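Community > Schools & Learning
3 min read
14 shares | 6 comments

Pen refill drive picks up again at Avley after holiday break

7 January 2019

Dried-out pens are getting a second go in Avley. The refill bench at the Drodbridge Road learning center is open again after the holidays, with two tables going most afternoons and a shoebox of donated pens that was already full before anybody had their coat off.

Refilling and checking pens by hand, one at a time. Slow work but people seem to like it.

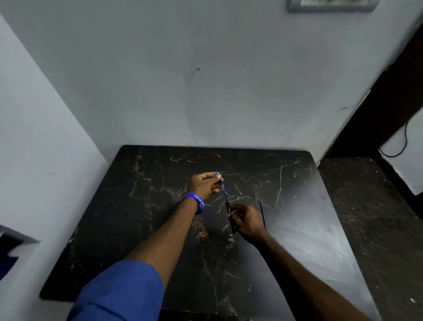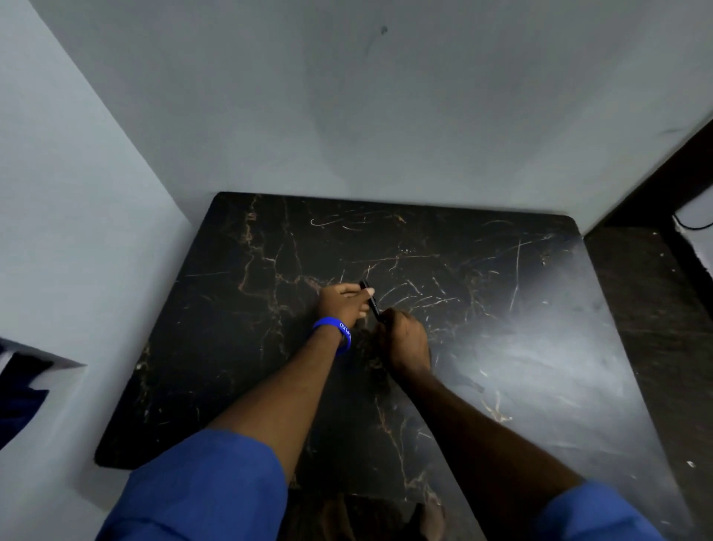 The idea came from Janaína Arruda, who teaches evening classes at the center and got tired of throwing out ballpoints. She started in July with a bag of refills she paid for herself. Now the center buys them in packs of 25 from Pallari, the stationery shop on the corner, which knocks a little off the price and takes dead pens over the counter as well.

"Most of the pens we get are fine," Arruda said. "The barrel is fine, the cap is fine. It ran out of ink, that's all that happened to it. And then it goes in the trash and somebody buys a whole new one."

How it works. Pens come in through a slot in the box by the front door or over the counter at Pallari. They get sorted by type first. Anything that unscrews or pulls apart goes to the bench. The old refill comes out, a new one goes in, the pen gets scribbled with on scrap paper and then it's bundled with a rubber band. Markers get a scribble test and thats it — if they write they go in the keep pile, if not they are out. There is no refilling for markers at the moment, though Arruda says she has been asked.

Not every refill fits every pen, which is the part that takes up the time. Length is the main problem. A refill that's a hair too long won't let the tip go back in, and one that's too short rattles around and slides up when you press down to write. Some get trimmed at the back end with nail scissors. The bench keeps a card with sizes marked on it, and a new one is being drawn up because the old card has had coffee on it.

Rizal Tjoa has been doing the afternoon shift. He said the trick is holding the pen upright and bringing the refill down to it, and not forcing anything.

"If you push it crooked you bend the tube, then you've wasted one," Tjoa said. "I wasted a few at the beginning. More than a few."

He does six or so at a sitting then gets up and walks around. "It's your thumbs that go first."

Finished pens go out to the center's own classes, to the Rocha Street homework club and to the front desk at the Avley library annex, where they vanish faster than anyone can bring them. Cleiton Caldeira, who runs the homework club, said he used to buy pens for the kids out of the snack money.

"Now I get a bundle every couple weeks and the snack money goes on snacks," he said. "The kids did ask why all the pens are different. I told them pick one you like. There was a fight over a green one."

The drive has had a few complaints. Two readers wrote to us in the fall to say the box by the door was overflowing and had things in it that were not pens, including batteries and a toothbrush. Tracey Sedgwick at the center's office says a bigger box with a narrower slot is on order and should be in place before the end of the month. Batteries should go to the drop-off at the town garage, same as always.

Sedgwick also said the center can't take fountain pens or anything that has leaked. Leaky ones got through in November and ruined a tablecloth and a good part of a sweater. Please wipe pens down and put caps back on before you drop them off. If a pen has come apart put the pieces in a sandwich bag together, springs included — springs are what they run short of.

What they want more of right now: plain click pens, slim black stick pens, refills in blue or black even if you only have one or two, springs, rubber bands. What they have plenty of already: highlighters, hotel pencils, red anything.

Jailson Cavalcanti, who fixes bikes out of the same building and lends the bench his small pliers, has offered to run a short session on stuck barrels, the kind where the threads have seized up or somebody has glued it. No date for that yet. Cavalcanti said he would like to do it with eight people at most so everybody gets a turn with the pliers, and that he would like his pliers back afterwards.

Schools have been in touch too. Arruda said one teacher asked if a class could come by and she is working out wether the room is big enough. The other option is taking a box of pens and a bag of refills over to the school and doing it there on desks, which she thinks would be simpler but somebody would need to carry it all.

The bench runs afternoons from 2 until the center closes its side door at 6. No sign up needed. Children are welcome with an adult. You don't need to know anything about pens and there is tea. Drop-offs can be made any time the front door is open. Pallari takes them during shop hours but asks that people not leave bags outside overnight.

Money is tight but not a worry so far, Sedgwick said. The refills are the only real cost and a jar on the desk at the center covers a good part of that. Anyone wanting to give refills should check the size card first or just bring the empty one along and match it at the counter.

Arruda says she would like to have a second bench going by summer, somewhere on the other side of town. She's looking for a room with a decent table and good light. Ask for her at the front desk.

Filed under: Avley, reuse, local learning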